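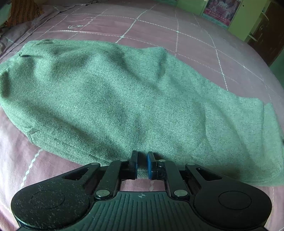 green cloth, pink sheet, jaws open. most of my rules came out of this setup

ok thread. rules for collecting cloth folding demos with a hand-held gripper. typing this between sessions so it's going to be messy

been asked for these 3 times this month, mostly by people starting at home on their own beds. this is what we go by at Skusten. not an official standard, there isn't one for this stuff that I'd trust yet

rule 1. one task = one sentence, written down before you record. "fold the cloth in half, long side." if you need an "and then" you have two tasks. split them

rule 2. start state gets picked BEFORE you pick up the gripper. flat, bunched, or dropped from above. write it in the log. don't tidy the cloth first and then log it as bunched, I can't tell you how many logs I've had to throw out over that

Liya Gidey has a word for those, she calls them "pre-chewed" and now the whole team does

rule 3. jaws fully open at the start, fully open at the end. every episode. if you stop with the jaws half shut the trimming script has no idea where you finished and neither do I

rule 4. pads. check both before every session. wipe with a damp cloth, let them dry, look for tears. lint on the pads = slipping = you squeeze harder without noticing and now your grip widths are all over the place

also wipe the body and the lens while you're there. takes a minute

rule 5. background stays boring OR it stays logged. patterned sheet is fine!! posters are fine. people strip the room bare and then wonder why the policy falls over in a real bedroom. what you can't do is swap the bedding halfway thru a batch and keep the same batch name

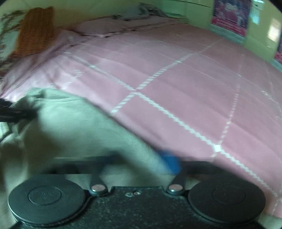

paler cloth on the same kind of pink sheet, fingers moving

rule 6. slow down at contact. fast in the air is ok, near the cloth is where blur costs you. I say this and I still rush it, every time, after lunch

rule 7. don't delete failures. tag them. dropped corner, missed grab, wrong layer. those are the three tags we keep and you do not need a fourth. Corentin Masson had a list of 11 once and not even he used it the same way twice

rule 8. 100 episodes per batch, then stop and watch some back. not the good ones, pull them at random. we once ran 435 straight with the clock on one gripper out of sync and that was a Saturday I'm not getting back

rule 9. people stuff. if someone walks in, stop recording. if a name, a letter, a screen with anything on it is in view, move it first. blurring later is a pain and you will miss one. ask whoever lives there BEFORE you set up, in writing, and tell them which room

and yes a family photo on the wall counts. ask about it

rule 10. hands. anyone new does short sessions with a break, no exceptions. the thing isn't heavy but your wrist will know. if you start switching grip to get comfortable you're done for the day

someone at Diltgate asked how many you need before it's worth training. no idea for your task. we had 3,000 for towels before I stopped arguing about it. small clean set first, train on it, look at what breaks, collect more of that

the one I go back and forth on: mixing cloth sizes in one batch. I keep them apart, Liya mixes. her argument is that a laundry pile doesn't sort itself for you. mine is that I want to know which size broke it. if you have numbers either way pls send

oh and label the cloths. marker on the care tag, "green 1", "green 2". you think you'll remeber

will add the log template when I find the version that isn't full of my notes. back to it, next batch at 2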